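The Soy Milk

Razia Jatoi had been in the apartment for 12 days before she opened her grandmother's notebook. It was in the drawer with the batteries and the spare keys. Most of it was phone numbers. The last pages were recipes, written small, with the quantities left out.

Her cousin Shahzad came by in the evening to pick up the folding chairs. He stood in the kitchen doorway and read over her shoulder.

"She made that every January," he said. "You didn't like it."

"I was six."

"You cried."

She told him to take the chairs. He took two and left the others against the wall, and said he'd be back before nine the next morning. Then he sat down and ate the rest of her rice.

After he left she put the beans in water and went to bed. She slept badly. A truck idled under the window until after midnight, and she kept thinking about the lease, which had to be signed or given up by the end of the month.

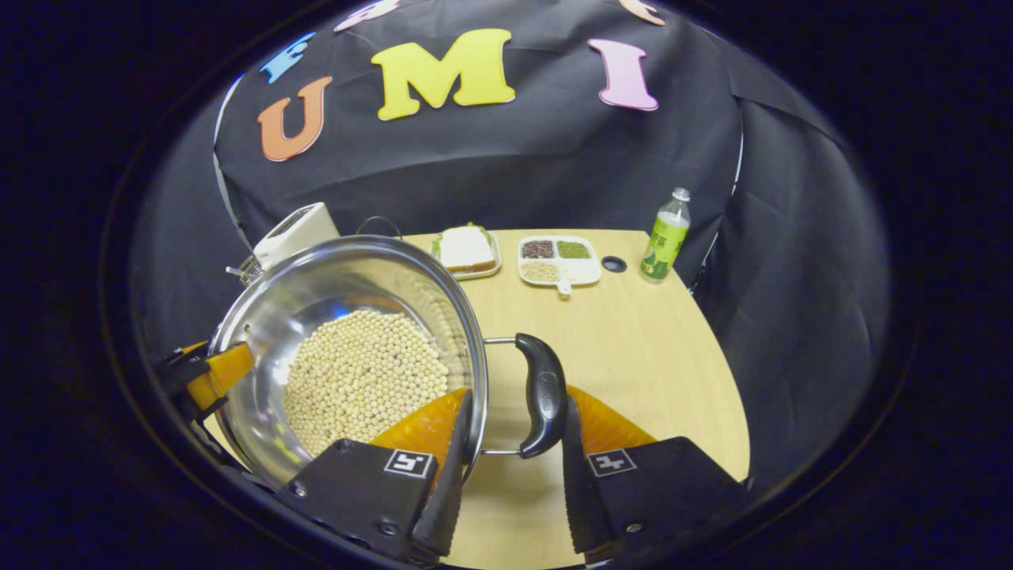

Her grandmother had never measured beans. She went by how high they came in the pot, and if there were too many she called a neighbor and gave some away. Razia had a steel pot with a black side handle, and the soybeans sat in it in a pale heap, far too many for one person. She had put the other beans out as well, the dark red ones and the green mung, each in its own part of the white tray. They were for soup, if she got that far. Beside them was the sandwich she had made for breakfast, lettuce on white bread. She hadn't touched it.

Shahzad knocked at ten. He looked at the pot and then at her.

"Who's coming?"

"Ghazala from downstairs, maybe. I haven't asked her."

"That's enough for the whole building."

"Then go ask the building," Razia said.

He took off his coat and went down. She heard him on the stairs, then a door, then Ghazala Cheema's voice saying she'd bring her own cup. Razia moved the notebook away from the sink and looked for a strainer.

Contact | © Ziletness Stories | Back to top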